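Kestdale Community Forum > House and Home > Furniture

Topic: Oval table, marble pattern, too shiny?

skirting_bored wrote:
20/07/2018
We are replacing the meeting table in our little shared office and I have been put in charge, on the grounds that I once complained about the old one. It was a rectangle. Everybody walked into the corners. I have a bruise on my hip that I am on first name terms with.

So I want an oval. The one I keep going back to is the Drinov, which comes in white, a sort of biscuit, and a grey marble pattern with a glossy finish. My heart says marble. My head says we have ceiling lights directly over the spot and I will spend every meeting looking at them twice.

Has anyone lived with a glossy top under office lights? Does the marble pattern hide crumbs or does it just make you wonder which bits are crumbs?

larchlap wrote:
Glossy shows everything. We had a black gloss dining table for 4 years and I could have told you who had been in the house by the forearm prints. Get the biscuit.

mrs_tealight wrote:
Black gloss is a completely different animal though, larchlap. Grey marble is very forgiving. Mine has had gravy on it that I didn't find until I put my elbow in it.

larchlap wrote:
I'm not sure that is the recommendation you think it is.

mrs_tealight wrote:
It was a very small amount of gravy.

Pelmet Ronnie wrote:
Ovals are a swindle. You pay more for a table with the useful bits sawn off. Where does the teapot go? On a rectangle it goes in the corner. On an oval it goes in the middle, and then the person at the end has to stand up and ask for it like Oliver Twist.

skirting_bored wrote:
Ronnie, nobody has offered me a pot of tea in that office since I moved in. We have a kettle and a box of something herbal that was there when we arrived.

Pelmet Ronnie wrote:
Then you have bigger problems than the table.

doorstop77 wrote:
What about chairs? People always forget the chairs. An oval wants chairs with a curved back or a bit of padding, otherwise it looks like a parish council that has lost its hall. We bought the Skultular ones in navy and they've worn well apart from the one my brother-in-law sits on.

skirting_bored wrote:
Chairs are staying, whatever happens. The budget is for a table and possibly a plant. I was going to ask about the plant separately but I might as well do it now. Does a plant on a meeting table look nice or does it look like we are hiding from each other?

mrs_tealight wrote:
Put it at one end. In the middle it's a hedge.

larchlap wrote:
Put it on the floor. Then nobody waters it onto the minutes.

gusset_and_sons wrote:
Long-time reader, barely ever post. We have more or less what you are describing at our place: oval, grey marble pattern, glossy, lights overhead, padded navy chairs, plant. I can't swear ours is a Drinov as it was there before me and there's no label I can get at without lying on the carpet tiles of my dignity.

The shine is real. You do get the lights back at you as white blobs. I noticed them for the first week and have not thought about them since, until this thread, so thank you for that. It wipes down in one go with a damp cloth. Don't use the spray polish, it goes on like butter and you'll be buffing until home time.

Ours also has a tray let into the top near one end. Very handy spot. I would fight a colleague for it.

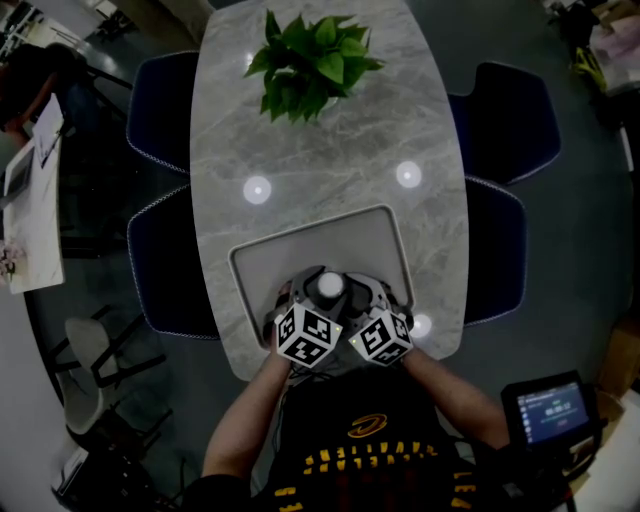

The table from the tray end, plant at the far end, navy chairs round it.

skirting_bored wrote:
Oh, that is lovely. That's worse, now I want it more. The piping on the chairs is smart as well. Does the tray lift out, or is it stuck in for good?

gusset_and_sons wrote:
I've never tried to lift it and I'm not going to be the one who finds out.

larchlap wrote:
I can see three separate bits of glare in that photo. I rest my case.

mrs_tealight wrote:
You could see them because you were looking for them. I was looking at the plant. Big healthy leaves on it, you can barely see the pot. Whoever waters that should come and do mine.

Pelmet Ronnie wrote:
Still nowhere to put the teapot.

doorstop77 wrote:
There's a tray, Ronnie.

Pelmet Ronnie wrote:
At one end! My point exactly. Oliver Twist.

skirting_bored wrote:
Measured up at lunch. With the oval we would have roughly 2 feet clear down each side once the chairs are pushed in, provided people push their chairs in, and I have met these people. The rectangle gave us less than that and a bruise. Iyer have the marble one in their clearance corner with 10 per cent off for a scratch underneath.

larchlap wrote:
Underneath? Who is scratching a table underneath?

doorstop77 wrote:
My brother-in-law.

skirting_bored wrote:
Going over to look at it after work. I'm taking a damp cloth and a biscuit for testing purposes. If the crumbs vanish I'm buying it.

mrs_tealight wrote:
Take gravy.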